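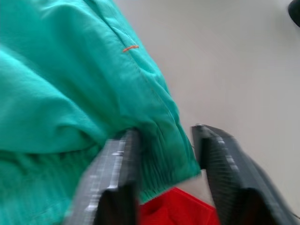
Her sister said you never fold the green one first, you start with the small stuff and work up, and she said it from the stairs with her coat already on, so there was no arguing with her.

Print this story | E-mail this story
Reading time: 4 minutes

Fine. Small stuff. Socks, then. A pair, a pair, one with no partner. The van at half past four and it was what, ten to three. She sat on the edge of the stripped bed and pulled the heap toward her and the heap slid off the other side.

Start again.

Everything had come back from Tirnumeck in the same two bags it went in. Sand in the hems. She shook a shirt out over the bath and the sand went down the plughole with a hiss, and then she thought of the landlord, and the deposit, and ran the tap for a while. Ten to three. No, three now. Five past.

"Did you do the towels?" Up the stairs, through the floor.

"I'm doing the towels."

She was not doing the towels. She was holding the green one. It was soft like nothing else she owned was soft, it had been through the wash so many times, and it would not go flat. You smoothed one side and the other side came up. The seam had a pucker in it where their mother had let it out one summer and then taken it in again, and a bit of orange thread, becuase orange was what was in the tin. I'll do it over in green, she'd said. Years ago. Every year she'd said it.

Fold. Arms in. Fold again. A lump. Shake it out.

On the phone the woman from Lurnis Removals had been very clear. Up to 5 boxes at the basic rate, after that you paid by the box, and no loose bags, the driver wouldn't touch a loose bag. Flat 407, yes? Lift working? The lift was working last night. She had said yes to everything. She'd written the reference on her hand, 348 and then some letters, and the letters had come off in the bath with the sand.

Jumpers. Jumpers were easy. She did all the jumpers in one go, standing up, chin on the collar, sleeves back, down, onto the pile. The pile leaned. She leaned it the other way with her knee.

"What about the red?"

"What red?"

"The red, the red. It was under everything. I want it on top so I can get at it tonight."

So under everything she went. Pillowcases, a tea towel from Mwakalinga's that they'd never given back, the lining of something. The red. She got it by a corner and it brought the green with it, the whole lot she'd just done, twisted together like they'd been sleeping.

She sat down on the floor.

Twenty past three and the light coming round onto the wall where the wardrobe used to be, a cleaner square there, wardrobe shaped. You could hear the road. You could hear her sister in the kitchen wrapping cups in newspaper, too much newspaper, half a Sunday supplement to a cup, she'd run out by the plates.

She pulled the two of them apart. Red on her left. Green in her lap. Found the end of the orange thread with her fingernail and didn't pull it, just lay it down flat again where it went.

There were scissors in the box marked TINIA, bottom of it, taped. There was green thread too probably. Somewhere.

"It's twenty five past!"

"I know what time it is."

Arms in. Fold. It still had the lump. She put it in the box like that, lump and all, and the jumpers on top of it, and then took the jumpers off and put the green one over them instead, and then the red, becuase she'd been asked. The flaps wouldn't meet. She knelt on them.

"Tape," she shouted.

Feet on the stairs.

Print this story | E-mail this story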